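Pantry shelf moves to Fenanby Hall

From March the community pantry will run out of Fenanby Hall, with doors open Tuesday from 4 pm. The old room on Orier Street is too small now that more than 400 households are registered.

Abena Zakaria is looking after the roster and still needs 15 people for the afternoon shift - no experience necessary.

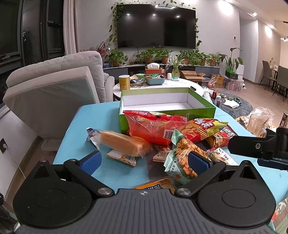

Packaged snacks on a cloth-covered table.

Tinned fish, rice and long-life milk are the items we run out of first. Please check the date on anything you drop off. Ekow Asamoah can pick up larger donations by car if you leave your name at the hall office.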